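双腕マニピュレーションのソフトウェアを一緒に作る人を募集します(制御/認識/計画/ツール)

2019年5月19日 文:Yesenia Palomino(Nirnero ソフトウェアチーム)
シェア 127 コメント 22

Nirneroで双腕ロボットのソフトウェアを書いているパロミノです。チームの席が増えることになったので、募集記事を書かせてもらいました。人事の文章ではなく開発者の文章なので、ところどころ細かすぎるかもしれませんが、そこが面白いと思ってくれる方にこそ読んでほしいです!

私たちが取り組んでいるのは、布のように形の決まらないものを二本の腕で扱うための仕組みです。箱やボトルなら姿勢を六つの数字で書けますが、布はそうはいきません。つかんだ瞬間に形が変わり、持ち上げるとまた変わり、容器の縁に触れればさらに変わる。毎周期あたらしい問題が来るようなもので、私はもう何年もこれに夢中です。

コードは大きく二つに分かれています。ひとつはRenden、両腕の軌道計画と実時間制御をまとめたC++の本体です。もうひとつがHuetで、こちらはPython。カメラ画像から布の輪郭と把持候補を推定し、Rendenに渡します。この二つの間のメッセージ定義がいまとても混み合っていて(ごめんなさい、半分は私が書きました)、8月までに整理し直すのがチームの目下の目標です。新しく入る方には、ここから一緒に触ってもらうつもりです。

募集するのは次の四つの役割です。

■ 制御エンジニア
力制御とインピーダンス制御の実装、両腕の同期、異常時の停止処理。現在の制御ループはジッタが気になる箇所があり、Davoud Nazariがプロファイラとにらめっこしています。リアルタイムLinuxの経験がある方なら、初週から議論が弾むと思います。

■ 認識エンジニア
透明な容器に入った暗い色の布、というのがいまいちばん手ごわい組み合わせです。深度は抜けるし、テーブルに映り込みは出るし、布同士の境界も見えにくい。セグメンテーションでも、形状推定でも、まったく別の切り口でも歓迎します。Chutima Jaideeが評価用に504シーケンスのデータを整えてくれているので、アイデアを思いついたその日に試せます。

■ 動作計画エンジニア
片方の腕が布を保持している間、もう片方をどこで待たせておくか。地味に聞こえますが、ここを変えると次の把持までの動きが見違えるほど滑らかになります。サンプリングベースの計画、最適化ベースの計画、どちらの流儀の人もいて、ホワイトボードの前でよく話し込んでいます。

■ ツール開発エンジニア
ログの記録と再生、可視化、回帰テスト。社内ツールのNutowを育てる仕事です。Nutowは関節角、把持力、画像、計画器の内部状態を同じ時間軸で並べて見られるビューアで、もとはJirayu Thepsuriyaがデバッグ用に書いた小さなスクリプトでした。いまは全員が毎日開いています。再生テストは81本あり、もっと増やしたいし、もっと速く回したい。フロントエンド寄りの方も大歓迎です。

経験年数は問いません。C++かPythonのどちらかで、他人が読むことを考えたコードを書いたことがあれば十分です。ROSの知識はあると早いですが、入ってから覚えた人もいます。ロボットの実機に触ったことがない方もぜひ。ゲームの物理エンジンや映像処理から来てくれたら、こちらが質問攻めにすると思います。

日々の進め方について少し。朝に短い打ち合わせがあり、あとは実機の時間を予約して各自で使います。シミュレータで通った変更は、その日のうちに実機にかけるのが原則です。レビューは日本語でも英語でもかまいません。会議は英語が多めですが、早口になったら遠慮なく止めてください。遠隔で参加する日も作れますが、実機の前にいる時間は週の半分以上ほしいです。

応募の際は、履歴書のほかに、自分で書いたコードか、技術的な判断について書いた短い文章を一つ送ってください。公開リポジトリでなくてかまいません。うまくいかなかった話もとても読みたいです。書類のあとに、チームの二人と一時間ほど話し、その後、一日実機を囲んで小さな課題を一緒に解いてもらいます。課題の日には謝礼をお支払いします。

選考の窓口はMontri Wongsuwanです。勤務時間や在留資格の相談も彼が受けています。技術的な質問は私宛てに書いてくれれば、コメント欄でもメールでも答えます。RendenとHuetの境目をどう切るべきか、もう意見があるという方、ぜひ聞かせてください!

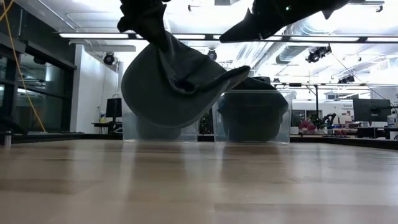 応募は席が埋まるまで随時受け付けています。四つの役割のうち二つにまたがる希望も出せますので、迷ったら両方書いてください。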